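Vumton Help Board > Flooring and Finishes
27 Feb 2020 | Posted by Jonalyn Tan
Print this page | E-mail this page

Pale floor next to orange-toned cabinet: change the stain or the floor?

I am choosing a floor finish for a kitchen and dining room, 18 by 16 feet. The base cabinets are an orange-brown wood and will stay. The floor is bare and sanded. My first choice is a pale cream finish, but the installer (Grovar) says it will make the cabinets look more orange. Budget for materials and labor is $3,000. The Grovar quote is $1,825 for one color coat and two clear coats. Is the installer right, and is there a fix that does not involve refinishing the cabinets?

Tilahun
The installer is right in part. Orange looks stronger next to blue or gray, so a cool white floor will push it. A cream with some yellow in it will not do this to the same degree. Check the undertone on a large sample board, at least two feet square, laid flat against the cabinet base. Chips held at eye level are useless for this. 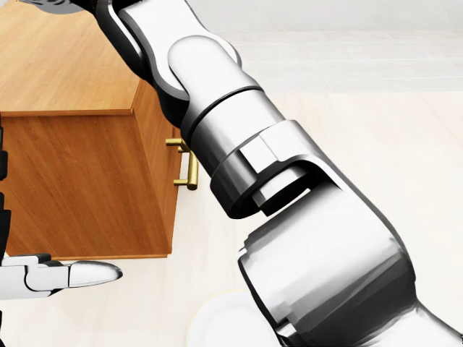 Orange-brown cabinet on a pale cream floor.

The gap in lightness matters too. A very light floor shows the cabinet outline sharply. If you want it softer, go one step darker on the floor and keep the same undertone. Also check your bulbs. At 2700 K everything shifts toward orange, cabinets included. Try 3500 K before you sign off on a color.

Get the clear coat type in writing. Oil-based polyurethane yellows with age and will change a cream floor within a few years. Water-based stays closer to the original color.

Zurneo
Went gray in mine, regret it. Go cream.

Grovar_customer
Ask if the quote includes sanding between coats. Mine did not and it was extra. Also test the color coat on the same wood as your floor. Red oak has a pink cast that shows through thin white finishes, and white oak does not have it to the same extent.

Contact us | Copyright Vumton Help Board | Back to top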